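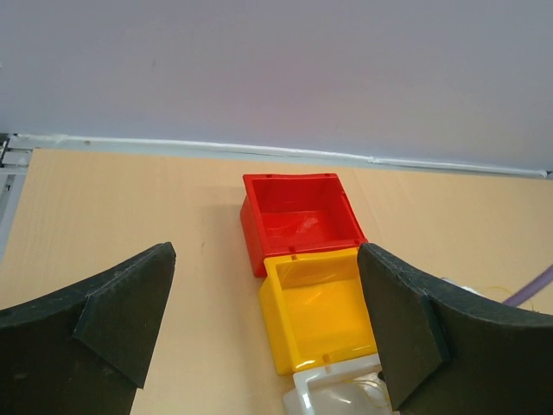
Plastic storage bins in a line on a wooden tabletop.

A Place for the Small Parts

Every organization that repairs its own equipment keeps a room it would prefer visitors not to see. It may be a closet behind the boiler, a row of cabinets in a basement corridor or a mezzanine over the loading dock. It holds washers, fuses, hose clamps, gaskets and the many small fittings that keep larger things in service. The contents are seldom valuable. Their absence can be very expensive indeed.

At Zirkutport, the regional maintenance center that serves harbor buildings, pumping stations and two ferry terminals, the small-parts room received little attention for many years. Purchasing was handled well. Large components had serial numbers and assigned shelves. Everything that could fit in the palm of a hand was treated as a matter for individual technicians, each of whom had a private system and a private supply.

That arrangement ended after a pump at the Borka station stood idle for 11 days while the center waited for a sealing ring. The ring was ordered, delayed in transit and ordered again from a second supplier. When it was finally fitted, a technician clearing out a drawer found 7 of the same ring in an unmarked envelope.

"The drawer was a few steps from the desk where the order had been placed," says Gwawr Ruddock, head of stores at Zirkutport. "We had the part. What we lacked was any way of knowing that we had it."

Ruddock was asked to prepare a plan for the room. Her first report, which ran to 238 pages with its appendices, was largely an inventory. Her second was much shorter and is still posted inside the door. It sets out how parts are received, where they are placed, who may move them and what must happen when a container is nearly empty.

Starting With What Is There

The review began in August, when demand on the pumping stations is at its lowest. Drawers were emptied onto tables and sorted by type and thread. Items that could not be identified were set aside for a month. If no one had claimed them by the end of that time, they were recycled.

Staff found this stage difficult. Many of the older technicians had built up their supplies over decades and had good reason to trust them. A private stock had saved the day more than once, particularly at night, when the main store was locked and the duty supervisor was at another site. Ruddock's response was to leave the store open to all certified staff at all hours, a change that required a new lock and a long discussion with the finance department.

The open store has had an effect on losses that the finance department did not expect. Annual write-offs have fallen in both years since the change. Ruddock attributes this to plain convenience: people who can get a part when they need it have little cause to carry spares home in a coat pocket.

The shelving itself was the easier decision. The center tested closed drawers, lidded boxes and open-front bins. Closed drawers kept out dust and looked tidy in the corridor, but they also concealed their contents, and technicians working in gloves found the handles awkward. Open bins won the trial by a wide margin. A glance is enough to show whether stock is low, and a hand can reach in without anything having to be pulled out first.
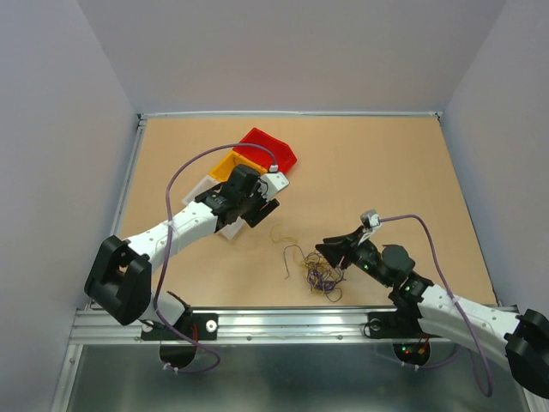 The choice of color took longer. An early proposal assigned a separate color to each trade, so that electrical, plumbing and mechanical parts could be told apart from the far end of the room. It was tried on a single aisle and withdrawn. Too many parts belong to more than one trade, and a cable clip is of equal use to everyone. The system now in place uses color for one purpose only, to show how quickly an item must be replaced once it is taken. Critical parts are reordered the same day. Ordinary parts wait for the weekly order, and slow-moving parts are reviewed each quarter.

Color is never used alone. Every bin also carries a printed label with the name of the part in large type, and the urgent bins have a raised mark on the front that can be felt with a thumb. Several members of staff have difficulty telling certain shades apart, and the lighting in the older aisles is poor.

A Second Opinion

Folke Westerberg, who advised on stores for the filter manufacturer Purarell before his retirement, has visited Zirkutport several times. He is complimentary about the room and cautious about what it proves.

"Any system looks good in its first year," Westerberg says. "The people who designed it are still present, and they correct the mistakes as they walk past. I would like to see it when half of them have moved on."

His own experience supports the point. At Purarell, a carefully planned store declined over several years as product lines changed and new parts were put wherever there was space. There was no single failure. Labels were corrected by hand, then covered with tape, then ignored. By the time a full review was ordered, the printed plan on the wall described a room that no longer existed.

Westerberg recommends that every store keep a portion of its shelving empty for new items and that one named person have the authority to remove old ones. He also advises against software as a first step. A database, in his view, will record a disorderly room faithfully and do nothing to improve it.

Ruddock agrees in part. Zirkutport does use a stock program, known as Lục, but it was introduced only after the shelves had been settled. Technicians scan a label when they take the last handful from a bin. They are not asked to record every screw. The figures in Lục are therefore approximate for the cheapest items, a compromise that the auditors accepted after some correspondence.

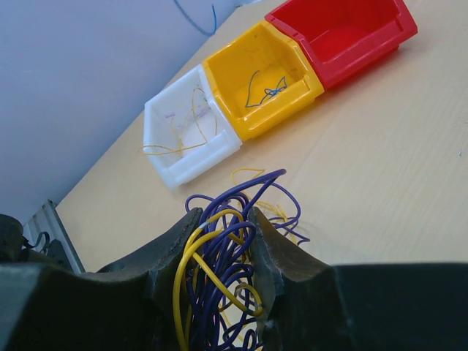

Lessons for Smaller Organizations

Few schools, clinics or housing offices have a store the size of the one at Zirkutport. Most of the center's practices can nevertheless be adopted at modest cost. Ruddock advises beginning with a single shelf and with the parts used most often. Light bulbs, batteries and faucet washers are sensible candidates. The shelf should be in use for a full season before a second is attempted.

Containers should be of one make, so that they stack and can be exchanged. They should also be small. A large bin invites overbuying, and the parts at the bottom may not be seen for years. Heavy items belong at waist height, and nothing in regular use should require a ladder.

The question of who looks after the shelf should be settled in writing. At Zirkutport the duty rotates among the technicians, and an hour is set aside for it at the start of each month. The Borka station has since been given a small store of its own, arranged on the same plan, with a spare sealing ring in the first bin by the door.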